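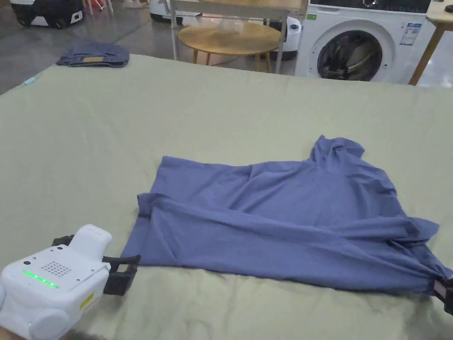 A blue-gray long-sleeved shirt on a fabric-covered table.

Home occupation (zoning)

A home occupation is a business that somebody runs out of the place where they live, in a neighborhood zoned for houses. Tailoring, piano lessons, bookkeeping, dog grooming, tax prep, cake decorating: all of these turn up in the ordinances I've read, and I've read more of them than is probably good for me. I keep this entry mostly for people in and near Utska, but the basics carry over to a lot of American towns.

Other names

You'll see "home-based business," "customary home occupation," "accessory home use" and, in older codes, "home professional office." They don't always mean the same thing. The professional office label usually covered doctors, lawyers and architects, and some towns still treat those people better than they treat a seamstress, which has always bugged me. Check the definitions section of your code before you read anything else in it (I skip it every time and I'm sorry every time).

How it works

The legal idea is the accessory use. The main use of the lot is a home, and the business is allowed because it's small and tied to that main use. Once the business takes over, the town can say the lot has two main uses, and a residential district usually won't allow that.

Codes tend to sort home businesses into tiers. A minor one, with no customers coming by and no outside help, is often allowed automatically or with a simple registration form. A major one needs a permit, and sometimes a special permit with a public hearing and letters mailed to the neighbors. A special permit isn't a variance, by the way! People mix these up constantly. The special permit is for something the code already allows if you meet the conditions. A variance asks the board to let you out of a rule, and you generally have to show a good deal more to get one.

Common limits

Floor area is the big one. Some codes use a share of the house and others use a flat number. Utska uses a flat number, 126 square feet for a minor home occupation, and yes, you can use a finished basement. I've never found out where that figure came from. The old code book has it too, with no note beside it.

After that it's employees (often none from outside the household, or one), signs, parking, noise, and deliveries. Client visits in Utska are capped at 8 a day. Outdoor storage is nearly always out. Retail sales are a gray area — plenty of codes ban selling goods off the shelf but let you hand over something you made or repaired on the premises, so the person hemming your pants is fine and the person with a rack of new dresses may not be.

The Çınar Street case

Nesrin Baysal had been doing clothing alterations in her house on Çınar Street for 16 years when the town sent her a notice of violation. A neighbor had complained about cars. She had registered as a minor home occupation, and the building inspector decided that her fittings made it a major one.

She appealed to the zoning board, and I sat through all of it. The argument came down to what "client visit" meant. Did a person dropping off a coat and leaving right away count? The board said no, a drop-off was closer to a delivery, and it threw out the notice. I thought the reasoning was a little thin but the result was right. The code was amended the next February, and it now defines a visit as one where the client comes in and stays for a service. Deliveries got their own line.

Fines and enforcement

Almost everything starts with a complaint. An inspector comes out, writes a letter, and gives you a period to fix things or apply for the right permit. In Utska the top fine is $1,000 per violation, and I haven't seen it used on a home business. Appeals go to the zoning board, and the filing deadline is short, so read the back of the notice as well as the front.

Zoning isn't the only rulebook

A town permit does nothing about private restrictions. The Wukaser subdivision, out on the Semasard side, has recorded covenants that ban any trade or business at all, and those are enforced by the other owners through the courts. Renters have a lease to think about too. Food and child care bring in state licensing, and homeowner's insurance often leaves out business property unless you add it.

See also

Accessory use; Special permit; Variance; Nonconforming use; Restrictive covenant

Last updated 7th August. Corrections are welcome, especially from anyone who knows about the 126 square feet.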